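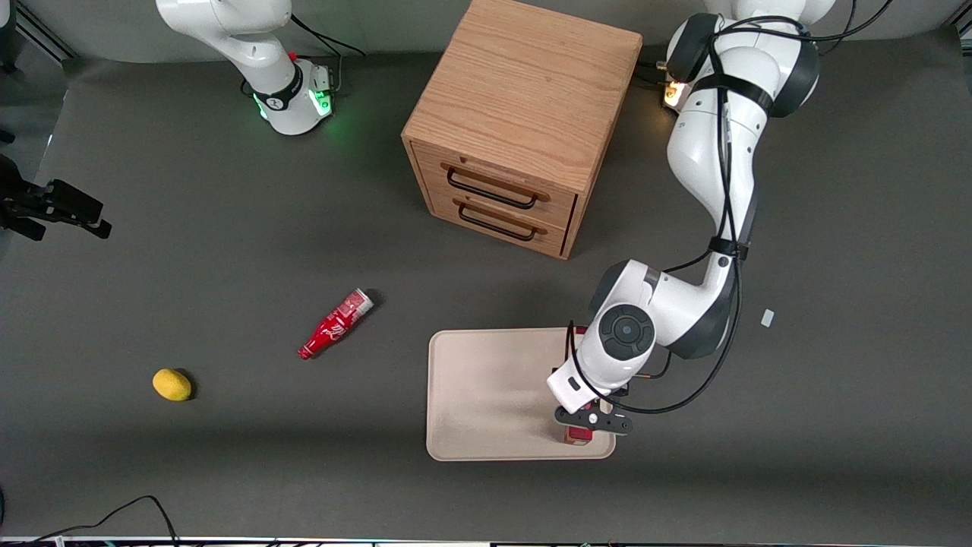

2 min read

Two-armed robot draws a crowd at Oveck open day

Full house at the Oveck workshop in Prunau on the last open day of August. 400 visitors through the doors by mid-afternoon, a queue out to the bike racks at one point, and most of them heading for the same corner: the tabletop demo with the two white arms.

The job on show was tidying. Small things on a dark table, a beige tray, a little wooden cabinet with two drawers. The left arm did the work while we watched, gripper down over the tray with something small and red between its fingers. The right arm stayed put, green light glowing at its foot. A red bottle on its side and a yellow lemon-shaped thing were still out on the table.

Slow going, it has to be said. Children at the front didn't seem to mind, they were shouting out which one it should go for next. Biggest cheer of the day went to the bottle, later on, when it went in at the second try.

Amra Vidmar, who runs the demo bench, took questions between rounds. Had it been told where everything was? No, she said, things get moved before each round and it has to look for them. Could it do the washing up? "Ask me in a few years. It doesn't like glasses." The software is called Skarkix and the team have logged 2,393 practice rounds with it since the spring, drawers included. The drawers are the hard part aparently. Handles are fine, knowing when to stop pulling isnt.

The firm has 8 people on the project and wants two more, one of them a trainee from the area. Forms were on the desk by the entrance and can still be picked up during the week.

Also on: a packing line tour (30 minute wait, worth it), soldering for over-tens, and soup from Siu, the café across the yard, who ran out by 1pm and had to send for bread.

Doors shut at 6. Next open day is in the spring, no date yet. Entry free again, parking behind the sports hall and not on the verge please.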